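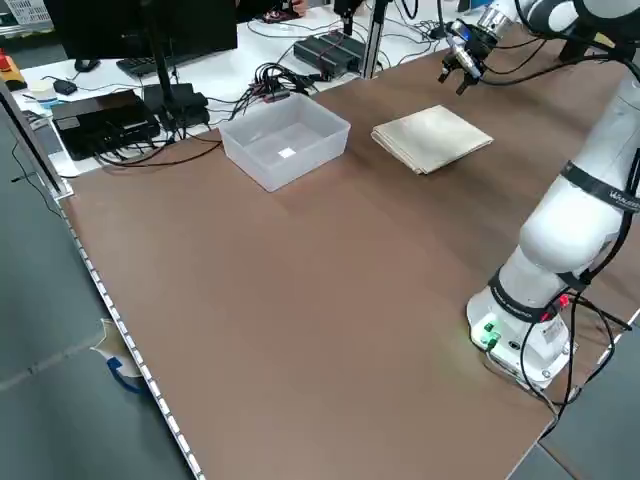

White robot arm on a brown tabletop, with a workbench behind.

Everyday Computing, Kamudstead
Session 2 notes: cache, cookies and browsing history
Revised July 20, 2024

Bring these notes to the next session. The practice site is the Lostel booking page, which you used last time, so you will need the same login.

1. Three kinds of stored data

A browser keeps several kinds of information on your computer. They are often cleared from the same window, and people tend to mix them up.

History is the list of pages you have visited, with the time of each visit. It is what the browser uses when it tries to finish an address you have begun to type.

The cache holds copies of parts of pages: pictures, style sheets, scripts. When you go back to a page, the browser can use its own copy and fetch less from the network. On the room computers the cache had grown to more than 800 MB by the end of May.

Cookies are small pieces of text that a site asks the browser to keep. A site may use one to remember that you are logged in, which language you chose, or what is in your basket. Some are set by other companies whose content appears on the page. These are called third-party cookies.

2. When a page looks out of date

Suppose the Lostel page still shows last week's prices. Try the following in order and stop when the page is right.

Press F5 to reload the page.
Hold Ctrl and press F5. In most browsers on Windows this fetches the page again and ignores the cached copy.
Open the page in a private window.
Clear the cache for that site only, if your browser offers this, or the whole cache if it does not.

If the page looks right in a private window and wrong in an ordinary one, the fault is probably in your stored data or in an extension. If it looks wrong in both, the fault may well be at the site's end, and clearing things will not help.

3. Clearing data

Ctrl, Shift and Delete pressed together will open the right window in most browsers. Look at two things before you press the button. The first is the time range, which may be set to the last hour. The second is the set of tick boxes. Saved passwords sometimes have a box of their own, and it should be left unticked unless you mean to lose them.

Clearing the cache does not log you out of anything. Clearing cookies usually does. Bookmarks are kept separately and are not affected by either.

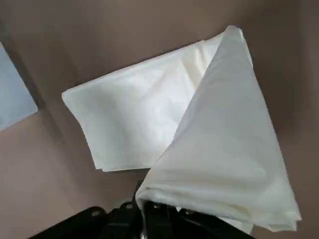
A comment left on the Rumham copy of these notes asked why cookies should ever be kept, given that the browser could simply wipe them each time it closes. It can, and the setting is easy to find. You would then have to log in again everywhere each morning and answer every cookie notice again. A middle course is to clear cookies on closing but add a few trusted sites to the list of exceptions.

4. Private windows

A private window starts with no cookies and drops its history when all private windows are closed. Files you download stay on the computer. Your employer or internet provider may still be able to see which sites you connect to.

5. Exercise

Open the Pongsiri test page and go to the list of stored cookies in the browser settings. The test page sets one cookie that lasts 7 days and one that ends with the session. Write down the name of each. Close the browser fully, open it again and look at the list. If both are still there, check whether the browser is set to carry on where you left off, as this can keep session cookies alive.

Then load the picture index, which has 213 small images, once normally and once with Ctrl and F5. Note which was slower.

Answers go on the back of this sheet.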